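Namano G2 am KUKA-Arm: Zweifingergreifer mit nachgiebigen Fingern im Kistentest

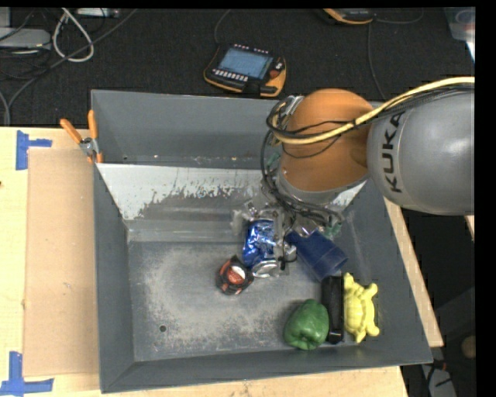
Der Namano G2 ist ein elektrischer Parallelgreifer mit austauschbaren, nachgiebigen Fingern und wird für das Greifen ungeordneter Einzelteile angeboten. Wir haben ihn gegen unseren bisherigen Greifer Dauda S antreten lassen, am selben Arm und mit derselben Bahnplanung. Gegriffen wurde aus einer grauen Metallkiste mit schrägen Wänden. Der Objektsatz enthält unter anderem eine zerdrückte Aluminiumdose, einen dunkelblauen Kunststoffbecher, eine grüne Paprika und eine hellgelbe Spielzeugschildkröte. Die Dose ist dabei das unangenehmste Teil: Das verbeulte Blech reflektiert stark, und die Tiefenkamera liefert dort Lücken.

Lieferumfang und Montage

Der Greifer kommt mit Flansch, Anschlusskabel, zwei Fingerpaaren und der Steuerbox von Nultanance. Die mechanische Montage ist unproblematisch. Die Passstifte sitzen stramm, das Bohrbild stimmt mit der Zeichnung überein. Weniger gelungen ist die Kabelführung. Der Stecker geht radial ab und steht bei gedrehter Handachse genau dort, wo der Kistenrand im Weg ist. Ein abgewinkelter Stecker ist nicht im Programm. Wir haben das Kabel über eine Schelle am letzten Gelenk zurückgeführt und den Drehbereich der Handachse in der Software begrenzt.

Die Dokumentation ist knapp. Die Registertabelle für die Feldbusanbindung enthält zwei Einträge mit vertauschter Bytefolge. Cheuk-hei Kwok hat den Fehler gemeldet und nach kurzer Zeit eine korrigierte Tabelle erhalten.

Versuchsaufbau

Die Kiste ist am Tisch ausgerichtet und bleibt über den gesamten Test in derselben Lage. Die Kamera steht fest, die Greifpunkte berechnet Wimura in der Grundkonfiguration ohne Nachtraining. Als Erfolg gilt, wenn das Objekt gegriffen, über den Kistenrand gehoben und in der Ablagezone losgelassen wurde. Verlorene Teile zählen als Fehlgriff, auch wenn sie in die Kiste zurückfallen. Nach jedem Durchgang wurde neu gemischt.

Insgesamt kamen 2085 Griffversuche zusammen. Die Auswertung stammt von Ekene Adeleke.

Ergebnisse

Der Dauda S verzeichnete 337 Fehlgriffe, der Namano G2 bei gleicher Anzahl von Versuchen 166 weniger. Der Unterschied entsteht fast vollständig bei runden und weichen Objekten. Die Paprika rutscht zwischen den starren Backen des Dauda S seitlich weg, sobald der Griff außermittig ansetzt. Die Finger des G2 legen sich an und verzeihen einen seitlichen Versatz von ungefähr 2 mm. Beim Becher ist der Vorteil kleiner. Liegt er mit der Öffnung zur Wand, scheitern beide Greifer regelmäßig.

Bei flachen und schmalen Teilen kehrt sich das Verhältnis um. Die Fingerspitzen des G2 sind zu dick, um neben einem länglichen Objekt bis auf den Kistenboden zu kommen, wenn direkt daneben ein zweites liegt. Der Dauda S erledigt solche Griffe sicherer. Namano bietet schmalere Spitzen an, die uns nicht vorlagen.

Die Griffkraft lässt sich in Stufen vorgeben. Die unterste Stufe ist für dünnwandige Teile immer noch zu hoch – die Dose wurde im Lauf des Tests merklich flacher. Fatima Babalola hat deshalb die Schließgeschwindigkeit reduziert, was den Kraftstoß mindert, aber Taktzeit kostet.

Verschleiß

Nach Abschluss der Reihe zeigten die Fingerkuppen leichte Abriebspuren an der Innenseite, Risse waren keine zu finden. Der Wechsel eines Fingerpaars erfordert einen Innensechskantschlüssel und eine erneute Referenzfahrt. Die Referenzfahrt startet nicht automatisch. Wer sie vergisst, arbeitet mit falscher Öffnungsweite und bekommt keine Warnung von der Steuerbox.

Bewertung

Für gemischte Kisten mit überwiegend rundlichen Teilen ist der G2 klar der bessere Greifer. Abzüge gibt es für den radialen Stecker, die grobe Kraftabstufung und die fehlende Warnung nach dem Fingerwechsel. Für flache Teile bleibt bei uns der Dauda S im Einsatz. Ein Nachtest mit den schmalen Spitzen ist für Oktober vorgesehen, dann auch mit einer zweiten Kameraposition.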